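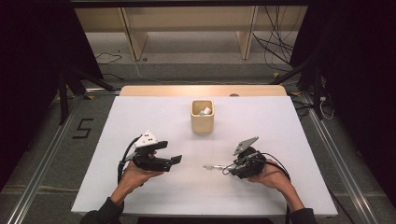
Levers: How a Small Push Moves a Big Load

A lever is a stiff bar that turns around a fixed point. The fixed point is called the fulcrum. The thing you want to move is the load. The push or pull you give is the effort.

Three kinds of lever

Levers are sorted by what sits in the middle.

First class: the fulcrum is in the middle. A seesaw is a first-class lever. Scissors are two first-class levers joined at the fulcrum.

Second class: the load is in the middle. In a wheelbarrow, the wheel is the fulcrum and the dirt is the load.

Third class: the effort is in the middle. Tweezers work this way. You squeeze partway along, and the tips move farther than your fingers do.

Working out the effort

Multiply the load by its distance from the fulcrum. Then divide by the distance from the fulcrum to your hand.

Suppose a rock weighs 38 pounds and sits 2 feet from the fulcrum. You push down 4 feet away on the other side. 38 times 2 is 76. 76 divided by 4 is 19. A push of 19 pounds will balance the rock, if we leave out the weight of the bar. To lift it, you need more than 19 pounds.

The lever does not give you free work. Your hand must move twice as far as the rock does.

Try it

Lay a ruler across a pencil. Put 6 pennies on one end. Press the other end with a finger. Slide the pencil toward the pennies and press again. Write down which was easier.

Words to know
Fulcrum: the point a lever turns on.

Text by Rhona Yule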